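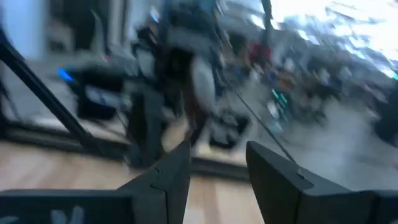 腕部相机,移动途中,夹爪空着,背景糊成斜纹。

2024年3月11日

上午到得早,先把昨晚没传完的数据接着传。Dokberg 那边的存储又慢了,进度条走一段停一段,我就趁这个工夫把采集表重新排了一遍。这一轮的目标是495条,上周收尾时还差得不少,今天计划先补100条,都是“从地面附近拾取,转身,放到架上”这一类。

开工前照例做标定。左右两指的零位没有变,张开的读数和上次记录对得上。腕部相机的固定螺丝松了半圈,拧紧以后重新拍了标定板,误差回到可以接受的范围。这件事以后要写进每日检查表,现在表里只有线缆和急停两项,太少。

前面三十来条做得很顺。遥操作的手感比上个月好,Ntuli 的新手柄延迟低,手腕转动时基本跟得上。问题还是老问题:转身太快。人站在那里操作,心里想着赶下一条,手就不自觉地加速,腕部相机一甩,画面全是从左下到右上的拖影。地板还认得出是地板,窗户白成一片,后面架子和设备那一块只剩灰的黑的条纹,几个指示灯倒是亮得清楚。两根手指因为跟相机一起动,仍然好认,所以光看手指会以为这一帧没事。

中午吃饭前翻了一遍回放,把这种帧挑出来看了很久。要不要删,组里意见一直不统一。一种看法是模糊帧没有信息,留着拖累训练;另一种看法是部署的时候机器人自己也会转这么快,模型迟早要见到这样的画面。我倾向于留,但要打标签。只要动作记录是连续的,中间糊几帧,模型应该能靠前后文撑过去。真正该删的是糊到抓取那一刻的,手指合拢时看不清目标,这种示范教不了什么。

下午按这个想法改了筛选脚本。Zerkness 的标注工具里本来有一个清晰度分数,是对整张图算的,手指占了下面一大块,分数就偏高。我把手指区域遮掉,只算剩下的部分,结果合理多了。阈值先定在100,明天再拿旧数据试。另外加了一个字段,叫“阶段”,分接近、抓取、搬运、放置、复位五种,模糊帧落在哪个阶段,一查就知道。复位阶段的最多,跟预想的一样。

曝光也调了。窗那一侧太亮,相机一转过去自动曝光就往下压,转回来又要好一会儿才恢复,暗处的东西全黑。改成手动,快门缩短一档,增益提高一点。噪点多了,拖影短了,我觉得划算。窗户还是过曝,先不管它。窗帘的事提了两次,没有下文,明天自己带块布来。

三点多换了一套起始位置。原来的示范几乎都从同一个高度开始,模型学出来的动作也就只会从那个高度开始,上回在 Jinder 的场地测试,台子矮了一截,它就在半空里来回找。这次把起始高度分成低、中、高三档,朝向随机。有的条目夹爪一开始就偏着,操作的人要先摆正再去抓,时间长一些,平均每条多出好几秒。多这几秒值得,纠正的过程也是要学的东西。

出了两次小故障。一次是手柄断连,机械臂停在原处,重连后继续,那一条作废。另一次是我自己忘了按开始录制,做完整整一条才发现,白做。后来在屏幕边上贴了张纸条:先按,再动。

傍晚统计,今天的100条里作废的不算少,补做到天黑才凑齐。加上以前的,有效的总数过了300,离495还有一段。照现在的速度,不出别的事,月底能收完。Ntuli 那边希望最后能给到576条,说是分训练集和验证集时好切。我回复说先把495条做扎实,剩下的看时间。

收工前把硬盘换了,旧的那块编好号放进柜子。夹爪张开停在复位位置,急停按下,电源关了。肩膀有点酸,手柄举得太高,明天把椅子调低试试。

明天要做的:
带布挡窗。
旧数据跑一遍新的筛选脚本。
检查表加上相机螺丝和录制状态。
问 Dokberg 上传为什么总在早上慢。
低位起始的再补一批,转身时慢一点。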